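Walkround, Morar Court, October – F. Gerlach
Started at the bin store, finished out on the access road. Boxes ticked where fine, comments where not.

**Stairs and landings**

- [x] Handrails firm, all floors
- [x] Nosings – ok, one lifting on the second flight, pressed back down, needs glue
- [ ] Landings clear. Pushchair and two bags of compost outside flat 9. Knocked, no answer, left a card
- [x] Stair lights. Slow to come on at the top but they do come on

**Fire doors**

- [x] Ground floor lobby, closes and latches
- [ ] First floor lobby – closer leaking oil, door stops short of the frame. Vamstead fitted it, still under warrenty I think, check the paperwork before paying anyone
- [x] Second floor
- [ ] Riser cupboard unlocked again. Locked it. Who has the other key?

**Extinguishers and alarm**

- [x] Pins and tags in place
- [x] Panel showing normal, no faults
- [x] Call point test, lobby one this time. Do the rear one next
- [ ] Log book missing from the hook. Wrote the test on a loose sheet, staple in when it turns up

**Meter room**

- [x] No storage in there, good
- [x] Landlord's supply reading 1260, last one was 1121
- [ ] Smell of damp by the door. Couldn't see a leak. Ask Uysal to bring the moisture meter when they come for the pump
- [x] Emergency light, green led on

**Bin store**

- [x] Doors shut, bolts work
- [ ] Lid split on one of the big bins, ring for a swap
- [x] Rat boxes in place, not opened (Jemon do those)
- [ ] Floor wants a hose down. Glass by the drain, swept up the worst

**Roof hatch**

- [x] Padlocked
- [ ] Ladder feet worn smooth. Don't use till replaced – have taped a note on it

**Outside**

- [x] Gutters from ground level, nothing hanging
- [x] Entrance light and number sign
- [ ] Access road, grime in the joints and a bit of moss. Darker patch left of centre, stained or damp, could be slippy. Get a price for a proper clean before the frosts
- [x] Kerb strip by the wall, walked it, no trips
- [ ] Gully cover rocks when you step on it. Packed it for now, wants bedding properly

To chase: closer, ladder, log book, bin lid, gully. Closer first please, can't leave a lobby door like that. Copy to the office and one for teh folder.

FG

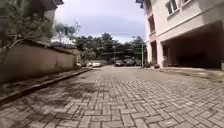 Access road looking towards the parked cars, darker patch left of centre.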